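Filed under: Robotics > Standards and Good Practice

How much does a door-opening result in simulation count toward a safety sign-off?

Posted by Niltunlow, February 20, 2022

Our site rules say any mobile robot needs "documented evidence" before it handles doors in a corridor people use. A supplier has sent us a report with 254 simulated trials and seems to think that settles it. I'm not convinced. The first attachment is the wrist view. 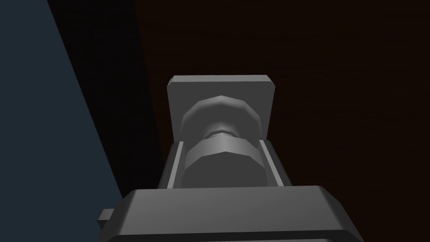 The report leans on this camera for its handle checks, and our rules say the evidence has to let a reviewer see what was being gripped. I don't get that from it. There is a domed knob with a flat upright plate behind it, the gripper parts are all the same gray, and I see nothing I'd call a door handle. Would you accept this as evidence? They also sent head views, and I've added one.

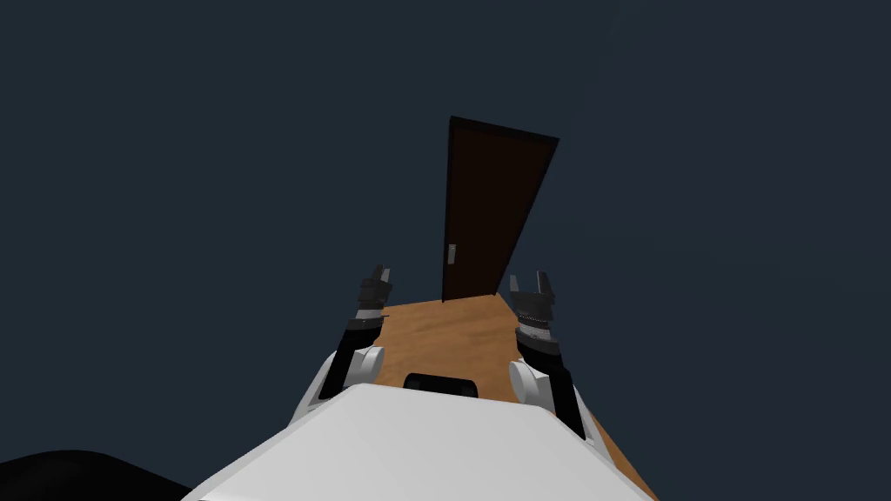 2 min read

Is there a rule of thumb for what a reviewer should ask for? Our current form has one line for it, and the supplier filled that in with "simulated, passed."

Kikuchi

Simulation is fine as supporting evidence. I wouldn't take it as the only evidence. Your head view has a door with a silver handle and a strip of floor, and no wall on either side. So what did "passed" mean? Ask for the pass criteria in writing, dated before the runs. Then ask for every failed trial, including the ones they threw out as "setup errors" — that pile is usually the interesting one.

Chiharu Hirose

Agree with most of that. I review these at Pamorora and I send back plenty of them. My minimum is the software version, the contact and friction settings, the force limit used, and 20 trials on a physical door with a person from the site present.
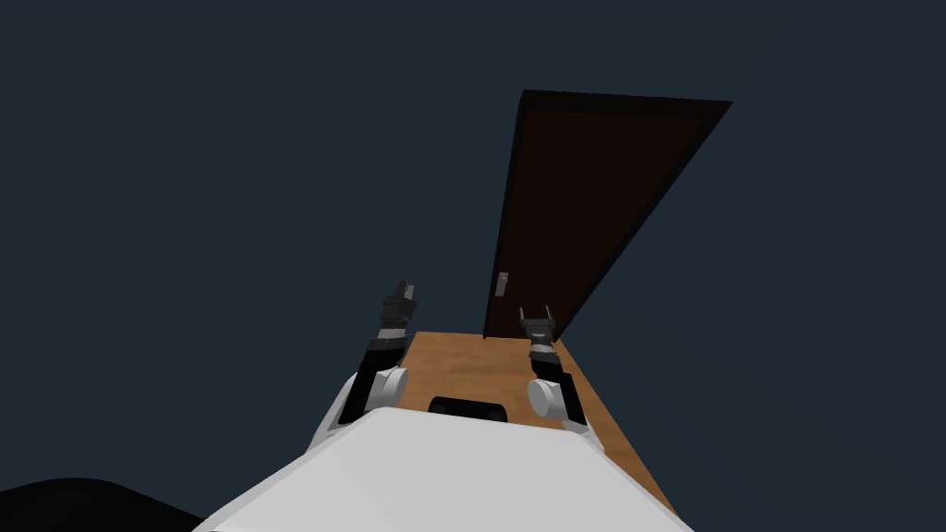
I'd also want the door closer modeled, or a plain statement that it wasn't. A closer changes the pull force a lot, and suppliers like to leave it off. If they say the wrist camera is enough for the handle check, have them mark up the images themselves and sign them. I've had 2 suppliers withdraw a claim at that stage.

Fundville

We just accept the supplier report, never had a problem. Depends on your insurer I guess.

Viewed 2,218 times

Contact us | Terms of use | Back to top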